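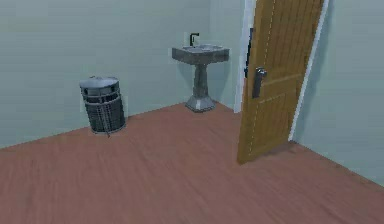 How long should a bathroom exhaust fan run after a shower?
Until the relative humidity in the room is back within four points of the adjoining room. In most small bathrooms that takes 20 to 40 minutes, which a countdown timer switch can handle.

Setting Up a Fan Timer by Measurement

Factory timer settings ignore room volume and duct length. The procedure below replaces the default with a figure taken from your own room. It assumes a working fan ducted to the outside and a timer switch with adjustable run-on. The menu names are those of the Clernetti wall timer; other timers use similar terms.

Step 1. Check the airflow. Close the door, turn the fan on, and hold a single sheet of toilet tissue against the grille. The tissue should stay in place unsupported. If it drops, clean the grille and check the outside damper before continuing.

Step 2. Take a baseline. Place one hygrometer in the bathroom at chest height, away from the shower, and a second in the adjoining room. Wait 10 minutes and record both readings. Do not take the baseline while anything is cooking. Steam from an uncovered pan raises the reading in nearby rooms and makes the target too easy to reach.
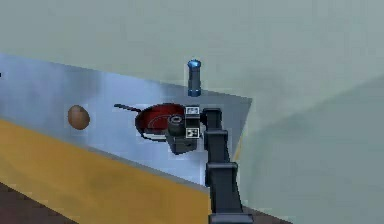
Step 3. Log one shower. Run the fan from the start of a normal shower. When the water is turned off, note the time and begin recording the bathroom humidity every two minutes. Keep the door in its usual position. A door left open shortens the drying time in the bathroom but moves the moisture into the adjoining room, where it raises the second reading.
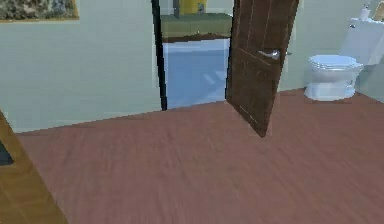

Bathroom floor and doorway to the next room.

Step 4. Find the run-on time. Stop logging when the two readings are within four points. In the Brovorcombe test room, with a duct of 190 inches, this took 37 minutes. Repeat on a second day and use the longer result.

Step 5. Program the timer. Hold the Mode key until RUN-ON flashes, enter the minutes, and press Mode again to save. If your timer only offers fixed steps, choose the next step up.

Step 6. Inspect after two weeks. Look at the ceiling above the shower, the corners of the outside wall, and the area behind the door.
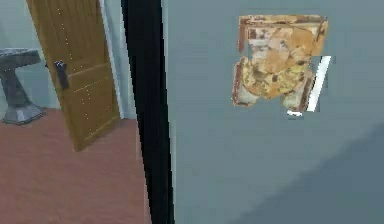

Press lightly on any painted surface that has bubbled or changed color. A soft surface calls for a moisture meter reading before repainting. If the surfaces are sound, leave the setting alone until August, then repeat Steps 2 through 4, as warm outdoor air can lengthen the run-on time.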